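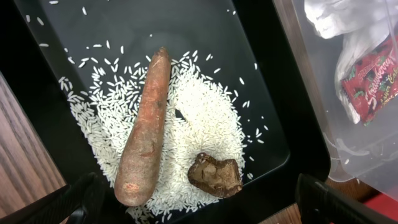
Bruvusby School Newsletter
End of year round-up, 2018-12-31

Spring concert: "The Lighthouse Keeper's Daughter"

Dear families and friends,

I know most of you will be reading this with your feet up and a mince pie within reach, so I will try to keep it brief (those who know me will already be smiling at that). The big news is that the spring production is settled at last. After a good deal of to and fro in the staff room, we are going ahead with "The Lighthouse Keeper's Daughter", a musical play in two acts written by our own Nataša Grgić, and it will go on in the main hall in March.

Many of you will remember Nataša's last piece, the one with the snowstorm and the runaway postman, and how much the children loved having parts that had been written with them in mind. She has done the same again. There is a fishing village, a storm, a very grumpy mayor, a chorus of gulls and a lamp that goes out at exactly the wrong moment. I have read the script twice and cried both times, though I should say I also cry at the sports day relay.

Auditions are open to everyone in the upper four year groups and will be held in the music room during the first full week of term. Children do not need to prepare anything in particular. Nataša will teach a short song on the day and ask each child to read a few lines with a friend. Anyone who would sooner not stand up and sing on their own is very welcome in the chorus, or in the gulls, who have by far the best jokes. There will also be plenty to do behind the curtain – moving scenery, working the lights, pulling the rope that makes the boat rock.

Rehearsals run after school twice a week and finish in time for the late bus. Please do have a look at the calendar before your child signs up, as we really need the main cast at nearly all of them. If there is a clash with swimming or orchestra, come and have a word and we will see what can be sorted out. Last year we managed to share one very busy boy between three different clubs and he came through it beautifully.

Tickets

The hall seats 118 once the stage blocks are out, and we plan to give three performances, two in the evening and one matinee for grandparents and little ones. Each family will be able to reserve seats before general sale. The office will send the form home in book bags once the dates have been confirmed with the hall bookings, and I would ask you very kindly not to ring before then, as the phones are busy enough at the start of term. Performances will start at 7 in the evening. Doors open half an hour before, and the matinee time will be on the form.

Well done, Mackenzie!

Now for some congratulations. Mackenzie Arsenault swam for the Wavisport club at the regional junior gala just before the holidays and came home with a silver in the backstroke and a personal best in the freestyle. She has been getting up before it is light to train since she was nine, and her coach, Marius Anghel, wrote us a lovely note to say that he has rarely had a swimmer who is so cheerful at that time of the morning. I have taught Mackenzie before the first bell and I can say that he is quite right. She will swim again at the next round in the spring, and we will all be cheering her on from here.

Marius has also asked me to mention that Wavisport has a few places left in its beginners' group. Children should be able to swim a width without help. There are leaflets on the table outside the office, next to the lost gloves (of which more in a moment).

Chess and the winter fair

Our chess club took on Hurkus School in a friendly match in the library and lost by the narrowest of margins. Horațiu Bogdan, who runs the club, was very proud of how they played and even prouder of how they shook hands afterwards and then sat down with their opponents to go over the games again. We have been invited to a return match at Hurkus next term, and new players are welcome whether or not they know how the knight moves.

The winter fair raised 891 pounds, which is a wonderful sum and will go towards costumes and a new set of stage curtains. The old ones have been patched so often that there is more patch than curtain. A very big thank you to everyone who baked, carried, poured, wrapped, or simply came along and bought back the same jigsaw they had donated. Mirsad Lazarević played his accordion by the door all afternoon and took requests, and several people have told me it was the nicest part of the day. Mirsad has kindly said yes to playing in the band for the spring show as well, so you will be hearing him again before long!

A few small things

The lost property box is full to the brim. There are gloves, scarves, one very good woollen hat and a recorder in a green case. Please do come and look through it in the first week back, and if you can possibly sew or write a name into things over the holidays we would be so grateful.

If you have any old fishing nets, oilskins, wellington boots or lanterns that you could lend us for the show, Nataša would love to hear from you. A label with your name tied to each item will make sure it finds its way home again.

Library books borrowed before the break can come back at any time in the first fortnight.

With warmest wishes to you all for the new year, and thank you for everything you have done for the children in the old one. See you in the playground.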